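About Rimley

Rimley began with one kit and a bench that wobbled. Ctibor Pešek and Liya Wako wanted a robot that could put things away on ordinary shelves, the kind you already have in your stockroom, without rebuilding the room to suit it. We still want that, and we still get a bit giddy when a new grip works first time.

Our kit is called Jando. It comes with 2 arms, a set of fingers for each hand and Calludau, the software that lets you teach a job by doing it. Most people start with small, light stock and work up from there.

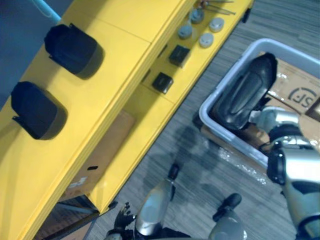 Jando at the yellow shelving, with one hand at the white bin.

Mahlet Mersha looks after the hands. She has strong views on fingertips and will happily talk you through all of them — bring a cup of tea. Eldana Admasu writes the teaching side of Calludau and runs our beginner sessions, which take 4 people at a time so everyone gets a proper go. Somtochukwu Uzor answers the phone, packs the spares and knows where everything is.

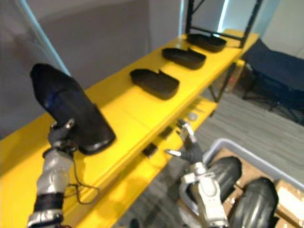 Shoes are our favourite test. They're soft in one place and stiff in another, no two styles balance the same way, and a shop wants them all facing the same way when they go out. A neat line like the three black ones along the top shelf is what we're after, and the fourth, held toe up in the left hand, is the sort of grip Mahlet loves to fuss over. Our test list has 763 items on it so far, from bottle tops to boots, and it grows whenever a customer sends us something awkward. Please do!

We also look after Danko, our older one-armed kit. We don't sell it new any more, but we still mend it and stock the parts.

Beginner sessions start again in November. Ring and ask for Somtochukwu, extension 2119.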